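Percussions et théâtre : les inscriptions de rentrée sont ouvertes
20 juin 2020

L'atelier Walo reprend ses cours de percussions et de théâtre à la rentrée, dans les deux salles du Skeritz. Les élèves inscrits avant l'interruption de mars gardent leur place, à condition de renvoyer le formulaire avant la fin du mois. Passé ce délai, les places libres seront proposées aux familles en liste d'attente.

Les enfants sont accueillis à partir de 6 ans. Les débutants en percussions n'ont pas besoin d'acheter d'instrument la première année – l'atelier prête le matériel pendant les cours. Pour le théâtre, prévoir une tenue souple et des chaussons.

Le spectacle Magsi, qui devait être joué au printemps, est reporté à la saison prochaine. Presque 200 billets avaient déjà été réservés. Ils restent valables pour la nouvelle date, que nous communiquerons dans une prochaine lettre. Les remboursements se demandent par écrit, en joignant le numéro de réservation.

Les inscriptions se font en ligne sur Zernetix, rubrique « Saison musique et théâtre ». Le paiement en deux fois est possible, sans frais. Les dossiers papier sont toujours acceptés à l'accueil. 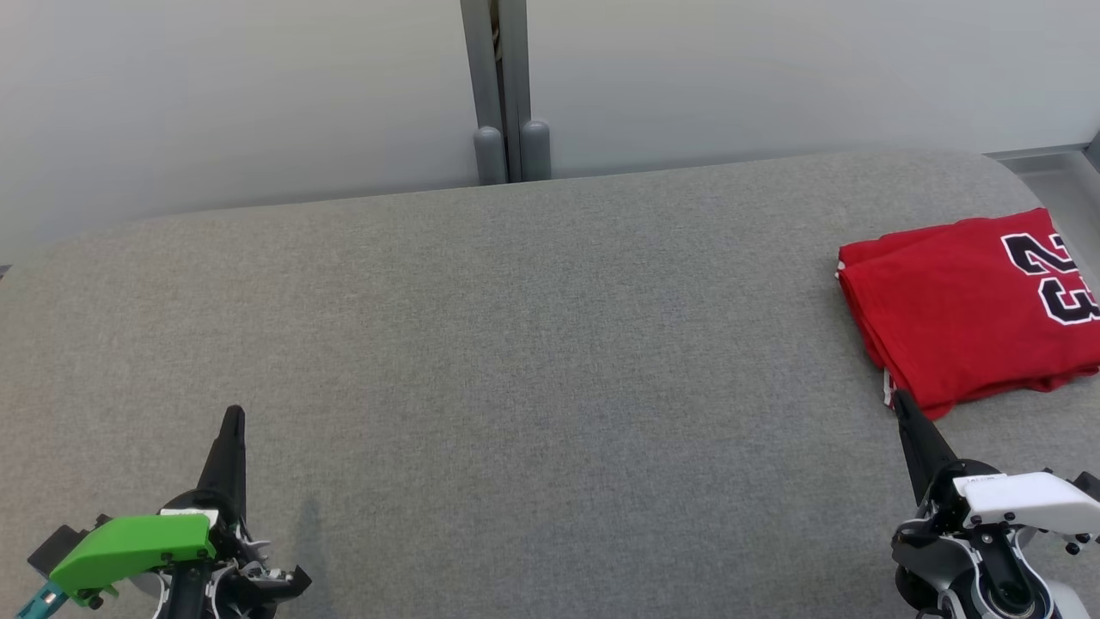

Crédit photo : atelier Walo

Prochaine lettre à la rentrée. Pour ne plus la recevoir, répondre à ce message avec la mention « désinscription ».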